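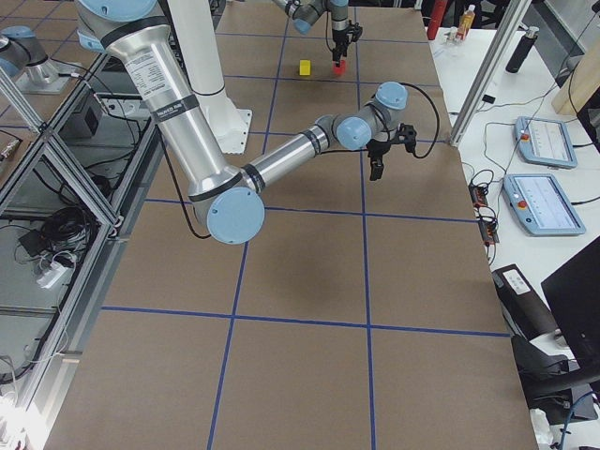 4. Recording the stacking examples

Put the blocks down in a different square each time. I aim for 300 good runs before I bother Hok-lam about training.
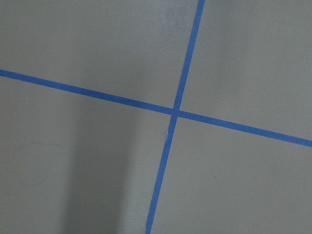 Wrist view: tape crossing, no blocks

Caution: keep a hand near the red stop button — always!

5. Start recording, then guide the gripper down over the first block.

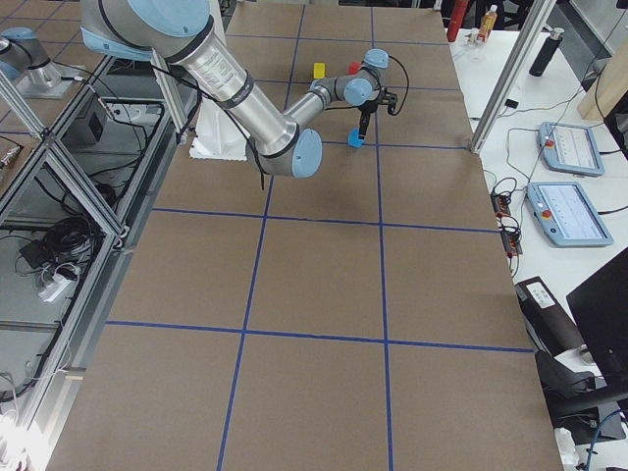

6. Carry on until you've got a stack, and don't rush the grip (I still do).

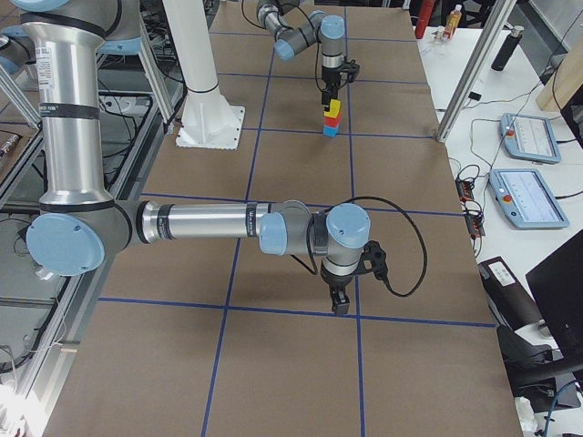

Save the run before you touch anything else, and mark the fumbled ones "redo".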